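About Kovarau

Kovarau plans equipment purchases for companies that are buying robot arms for the first time, or replacing arms that were bought in a hurry. We do not sell robots, and we take no commission from firms that do. Our clients pay a fixed fee for a written plan, a budget and a simulated model of the room the equipment will go into.

The company was started by Darcy Chisholm, who spent 13 years writing purchase requests for a packaging plant and seeing most of them come back with the same question: what else will we have to pay for? The price of an arm is easy to get. The price of the stand, the wiring, the gripper, the safety review and the lost floor space is harder, and that is the part we work on.

How we work

Each project begins with a room model. We build it before any quote is requested, from drawings and a site visit, and place the arms in it at full scale. Walls, ceilings and window frames go in along with the work surface.
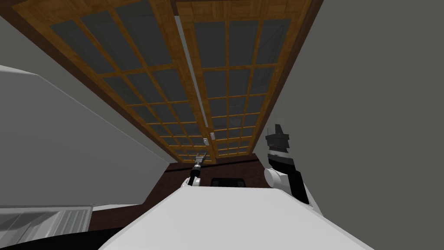 Reach and clearance are checked at this stage. An arm that fits on a data sheet may not fit under a low beam or beside a tall cabinet, and moving it in a model costs a few hours of staff time. Moving it after the floor has been drilled costs a good deal more. We charge for 2 rounds of layout changes in the base fee. Further rounds are billed by the hour.

We also look at the room from the gripper. Views from the wrist are saved with the layout and go to the client in the same folder as the budget sheet. 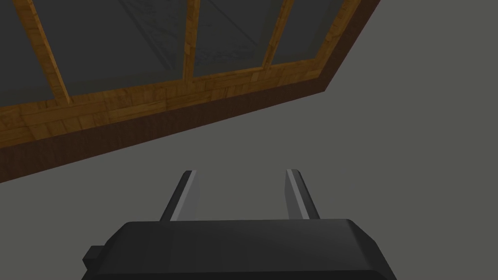 Simulated wrist view: open gripper, with the wood-framed glazing at upper left.

What the budget covers

A Kovarau budget has 10 lines. The first is the arm itself. The others are the controller, gripper, mounting, power and air, guarding, software, training, spare parts and yearly service. Lines that do not apply are marked zero and left in, so that two plans can be compared side by side.
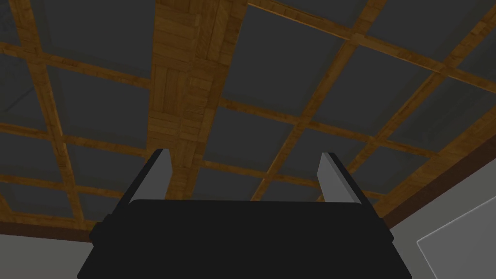 Spare parts are the line most often cut by clients and the one we argue for most. Gripper fingers wear, and lead times vary by supplier. Our usual advice is to order one spare set with the arm and to review the stock each September, before the next year's budget is fixed.

We state where each figure came from — a written quote, a past invoice or our own estimate. Estimates are replaced as quotes arrive, and the old figure stays visible in the sheet.

Payment follows the work. We invoice 75 percent of the fee on delivery of the plan and the balance once the client has received supplier quotes against it. 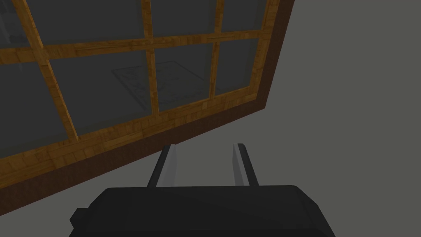 Our tools

Room models are kept in Brolten, our in-house layout library. It holds room shells, mounts and grippers that can be reused from one project to the next. Clients receive a copy of their own model and may pass it to any installer. The Tokitz template, our standard budget sheet, is sent with every plan and can be edited without special software.

Working with us

Our office is in the Ogbonna Building, second floor. Plans for the coming budget year should be requested by 10th October. Requests received later are accepted but placed in the next planning period. Please send a floor plan, the ceiling height and a short account of the task. A supplier does not need to be chosen first.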